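Notes from our August outing to the Kokik workshop

We had our summer outing on 2020-08-22, and I want to thank everybody who came along, carpooled, brought sandwiches, or waited so patiently in the parking lot while we sorted out the sign-in sheet. For those who couldn't make it, I promised a write-up, and it has grown longer than I meant it to (it always does, and our editor has stopped fighting me over it).

Kokik is the robot workshop out past the Flukel bridge, in the long brick building where the carpet warehouse used to be. They open their doors once a year, and this time 200 visitors came through, a very good number when you consider how narrow their hallway is. We were let in by small groups and given a sticker for our shirts and a cup of lemonade, and then we were free to wander from station to station and ask whatever we liked. The people at the tables were so generous with their time! I must have asked the same thing in three different ways and got a kind answer every time.

Most of our group ended up at the laundry station, which goes by the name Srour. The job there is putting clothes on hangers with two robot arms, and I will admit I went in thinking this would be the dull one. I hang up shirts every week of my life and have never given it a moment's thought. But when you stand there and watch one arm take charge of the hanger while the other one deals with the cloth, you begin to see how much your own two hands have been doing all these years without telling you. There's a little clothes rack at the back of the table, and a dark shirt was already hanging on it while the arms were busy with a pink piece. 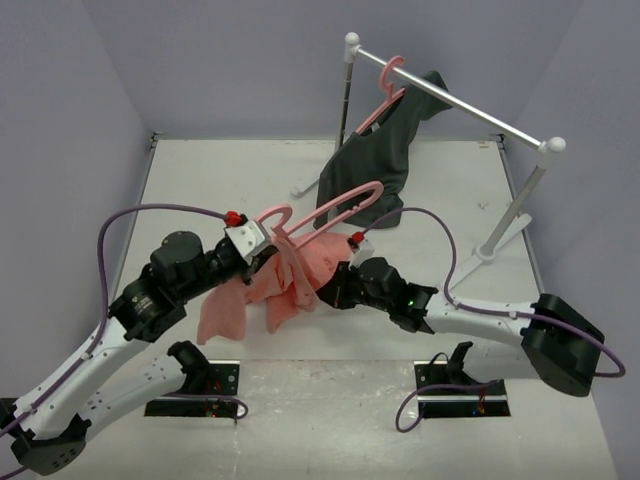 One of our members wrote to me afterward that she had expected something much faster and had come away liking the slowness best, as it gave her time to guess what the arms would try next. She added that her grandson guessed better than she did, and that she would go again tomorrow if they'd have her.

I was glad to get that note, as it matched my own feeling. We have all seen the factory films where everything whips around behind a fence, and this was a much gentler sort of afternoon. The staff told us that cloth is a hard thing for a robot because it never lies the same way twice. A box stays a box when you pick it up. A shirt sags, folds over on itself, and hides its own collar from you. They keep a log of every try, good or bad, and the whiteboard by the door gave the total so far as 3646. Their goal for the fall is to add another 2000 to that, and after watching for a while I can well believe it will keep them busy.

They also let us hear a bit about how the arms "see." There is a small camera down near the gripper, so the view is of the cloth right between the fingers, very close up, with every crease showing. Several of us said it made us feel we were threading a needle. I could have watched that view for the rest of the day, but there was a line forming behind me - and the lemonade was running low besides.

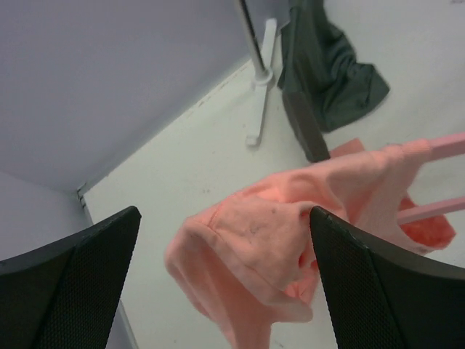

Will there be a chance to try the arms ourselves? Kokik plans a hands-on evening later in the season for anyone twelve and up, and we'll print the sign-up details here as soon as they send them.

A few odds and ends. The second room had the Rerus sorting table, which takes mixed parts and puts them into trays, and those of you who like a good clatter will want to leave time for it on your next visit. The gift table sold out of the enamel pins before our second carload arrived, so if you bought extra and could spare one, please let me know. Our jar for the school robotics fund came home with $400 in it, and I thank you all most warmly for that. The money goes toward motors and batteries for the after-school club.

Somebody left a blue umbrella and a very nice thermos in the back of my car. Both are on the shelf by the coat hooks at the hall, and I'll keep them there until the end of the month.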